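Plaruvia Remote Demonstration Programme
Frequently asked questions for participants

What is the purpose of the programme?
Plaruvia collects demonstrations of household tasks. A participant guides a robot through a task, either by hand or by remote control, and the movements are stored so that a control model can later be trained on them. The current collection stands at 3,724 accepted demonstrations, of which 1,103 were given by hand and the rest by remote control.

Do I need previous experience?
No. Every participant completes a practice period in the simulated rooms before being given a task that counts. Practice attempts are not kept.

What is the difference between showing by hand and remote control?
When showing by hand, you hold the arm at the wrist and move it through the task yourself. This is offered only at the Zovwood site. With remote control you use a hand controller and a screen, and may work either with an arm at Zovwood or in a simulated room.

What will I see on the screen during a simulated task?
You will have the view from the gripper, with its two fingers reaching in from the bottom. Walls and furnishings differ from one room to the next, and some rooms contain items that have no part in your task, such as pictures or a ball. These may be left alone.
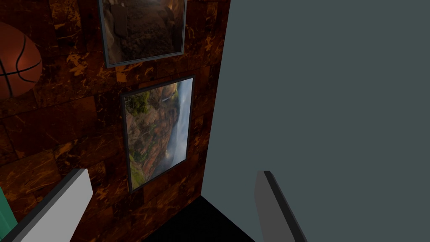

Tài Đinh writes that the gripper view took some getting used to, and that it was easy to lose track of which way the arm was facing after a large turn. He found that small movements of the controller, with a short stop between them, gave better results than one long sweep. The programme team agrees with this advice and has added it to the practice notes.

What should I do if I lose sight of the object?
Stop, draw the arm back slowly and turn until the object is in view again. Do not restart the task. A demonstration that includes a calm recovery is still accepted, provided that the task is finished within the time allowed.

How long may a demonstration be?
The limit is 3,000 recorded steps. The counter is shown beside the task name – it begins when you first move the controller.

Why was my demonstration returned?
The most common grounds are a dropped object, a collision with a wall or an unfinished task. Returned work is marked with a short note in Pastier, the booking and review system, and may be attempted again once.

May I withdraw my demonstrations?
Yes. Requests should be made through Pastier before the October release. Demonstrations already included in a release cannot be removed from it.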